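Unit 4 – Budgeting for a Two-Arm Tabletop Cell
Course notes, Grorau program. Instructor: Pirmin Moser

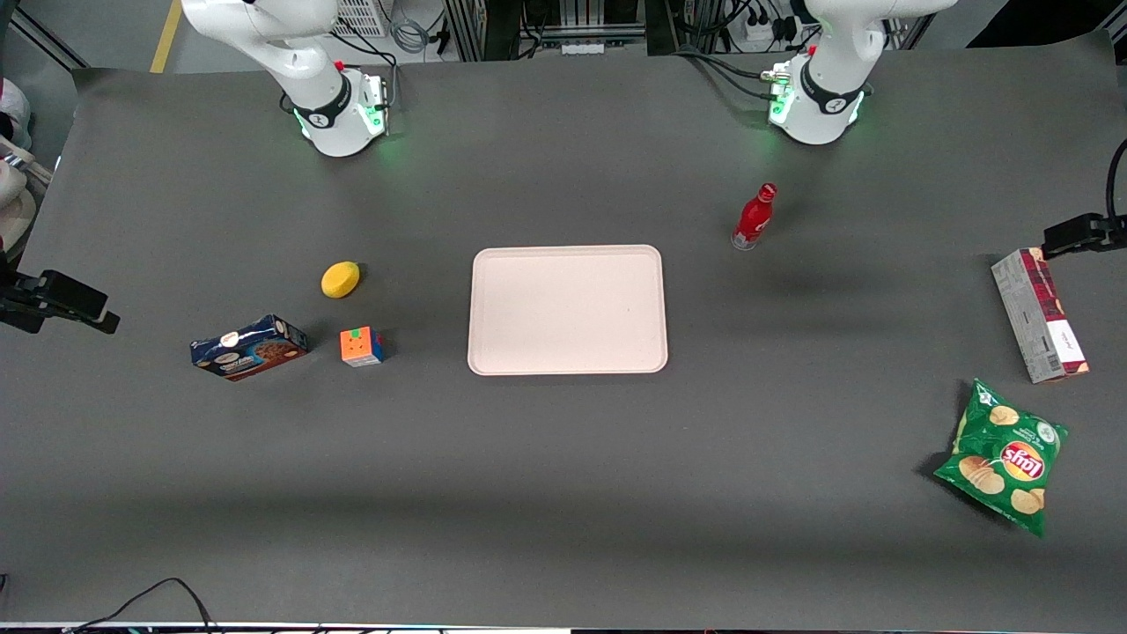

Should the spare parts go in the same order as the arms?
Put them in the same order whenever the budget allows. A second order means a second approval and a second freight charge, and the cell may sit idle while you wait.

Start with the lines people forget. Cables, clamps, power strips and a rack are cheap one by one – together they can hold up an installation. Give them their own line.

Test objects also need a line. Ordinary groceries and toys are fine, but packaging wears out with handling. In the Grirncombe exercise we allow $151 for the term.

Shipping for the same exercise is $497, quoted by Deltoretti. Use that figure in your worksheet. Do not fold it into the arm price.

Ask the vendor in writing:
- how long the quote is valid
- what the warranty covers on grippers
- who pays return freight

Worksheets go to Vinzenz Plattner before the November session. The worksheet is worth 100 points.

Related items
Unit 3 – Floor Space and Power
Unit 5 – Lease or Buy
Reading: The Chou Quote, Line by Line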